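Drelthorpe College | Stage and Studio Practice | Week 5 handout
Home > Modules > Handouts > Stands and supports

Light stands and tripods: footprint, load and stability

1. Terms

The footprint is the figure obtained by joining the points where the feet meet the floor. For three legs it is a triangle. The stand remains upright while the vertical line through its centre of mass falls inside this triangle. The shortest distance from that line to a side of the triangle is the tipping margin, m. It is always smaller than the distance from the centre to a foot. For equally spaced feet it is exactly half.

2. Crossbraces

A leg without a brace is held only by its hinge at the hub. Under load it tends to slide outwards. The crossbrace ties it to the centre pole and fixes the opening angle, so that the pole and legs behave as one rigid body. Set the braces fully before any load is added. A half-opened stand has a narrow footprint and a raised centre of mass, and both reduce m in relation to height.

Compare the bench set-up: three slender metal legs run out from a black plastic hub, with the thin braces a short distance below it and a small dark foot on the end of each leg.
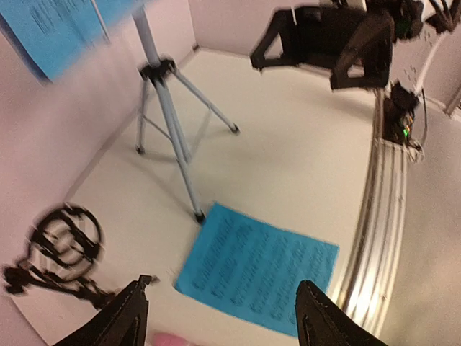
3. Worked case

A Petersen stand carries a lamp. Total weight is 55 N, and the centre of mass is 2000 mm above the floor. The feet are equally spaced, 90 cm from the centre line, on level ground.

Tipping margin: m = 90 / 2 = 45 cm
Restoring moment about one side: 55 x 0.45 = 24.75 N m
Horizontal force at 2000 mm needed to tip: 24.75 / 2 = 12.4 N

The weakest direction is midway between two legs. Where the load overhangs the pole, place one leg directly beneath it.

4. Before the Ultham practical

Read the Henidari notes on sandbags, section 5. Repeat the worked case with the lamp offset 10 cm along one leg, then 10 cm midway between two legs. Give both margins in centimetres. Bring a tape measure and a spirit level.

Filed under: Handouts, Rigging and Supports
Back to top | Contact the module office | © Drelthorpe College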